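Gramo Music School: Your Questions, Our Best Answers

Print this page | E-mail this page

How old does my child need to be?
We start group keyboard at 4. Younger children are welcome to sit in the hallway and sing over everyone, as they already do.

Do we need a piano at home?
No. A keyboard with 61 keys is fine for the first year. A roll-up one made of rubber is a toy, whatever the box says.

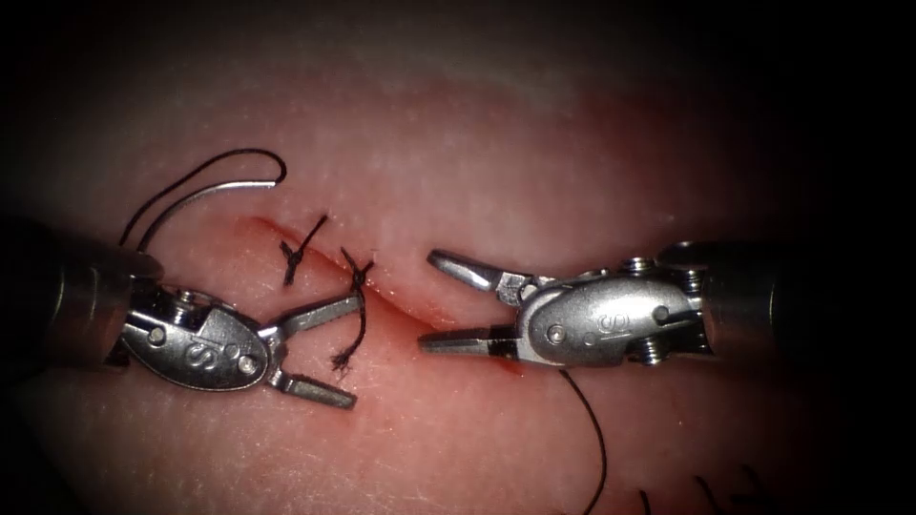
Two stitches tied, right half still open.

How much does it cost?
Group lessons are $55 a month. The full year, January to January, is $610 if you pay up front. Books are extra, and yes, you need the books.

How much practice is enough?
Ten minutes a day beats an hour of panic in the car outside.
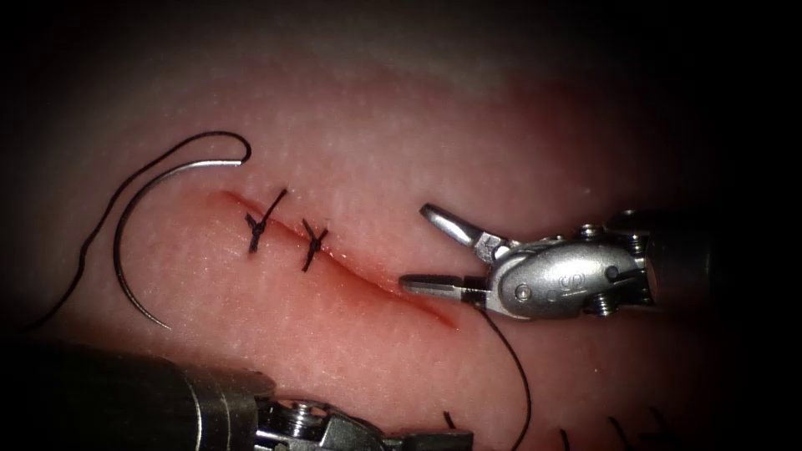

Should beginners learn fingering right away? We think so, and our teachers at the Gakach Street studio will fuss over it from week one. Small, even motions take a long time to learn on any instrument. Look at the black knot near the left end of that cut, sitting squarely on the line: that's the sort of placement we want from a thumb passing under on a C major scale. Most thumbs arrive late and land on two keys.

Can I sit in on lessons?
For the first 2 weeks, sure. After that your child will play better without you mouthing the note names.

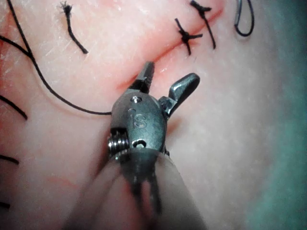 Missed Lessons and Make-Ups

Tell us by noon and we'll find you another slot, usually at the Vörös Hall location. "He didn't feel like it" counts as a lesson taken. Snow days are made up in a single long Saturday-style session, with snacks.

Is the recital required?
It isn't, but roughly everyone ends up doing it. Pieces should be memorized and under three minutes.
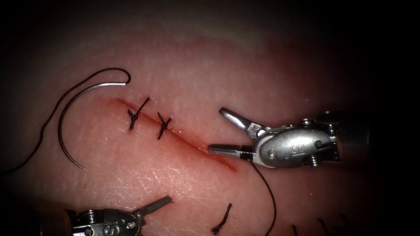

Siblings may play a duet if they are on speaking terms that day. Recital forms go in the Gokus box by the front desk.

This site uses cookies to remember your settings. Accept | Decline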